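Traleo push rod for small robot arms – four months in

Posted 19 August 2022

I bought the Traleo rod in April to replace the fingers on our arm at the Festthorpe workshop, mostly for block pushing. It's a long grey cylinder with a rounded end, it fixes under the gripper housing, and it cost £47 with the mounting collar. I liked it straight away! Then it slipped, and I've been meaning to write this up ever since.

First, the good bits. Fitting took me one cup of tea. The rounded end slides round the side of a block nicely, where our old square fingers used to catch on the corners and flip things over. It's stiff as well, so I never saw it bend, even when Rekha Rai got a bit keen with the speeds (she knows what she did).

Now the fault. The collar holds the rod with a single grub screw, and ours worked loose. Run 153 was fine. On run 154 the rod had crept down in the collar by 2 mm, the arm had no idea, and it came down for a push and leaned straight into the wood. The arm did its protective stop, thank goodness, but there was a horrible creak first and I'd got my hand far closer to the board than I should have.

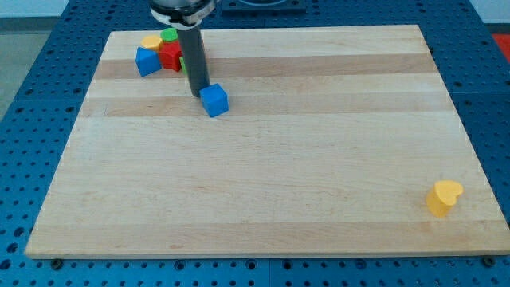

I wrote to Loltov, the shop I'd bought it from, and Chak-lun Chow there was lovely about it. He sent a new collar with two screws, which apparently comes as standard on the later ones. I'd ask which collar you're getting before you order, as the listing doesn't say and the box looks exactly the same.

The new collar has done 600 runs without budging. I've still changed how we work, mind you. Thread lock on both screws, a pen line across the rod and collar so you can spot any creep, and the force limit turned right down. Pei-shan Lau also made me write "hands out before reset" on a bit of tape and stick it by the stop button – fair enough, really.

A few smaller grumbles. The instructions are one folded sheet and don't mention checking the screw at all, which I think is poor for something that moves under power. The hex key in the box is made of cheese and rounded off the first time I leaned on it. And the matte finish marks if you so much as look at it with a spanner, though that doesn't affect anything.

Would I buy it again? Yes, with the two-screw collar. With the old one I'd send it back. Three and a half stars, and I'd go to four if they put a proper warning on that sheet.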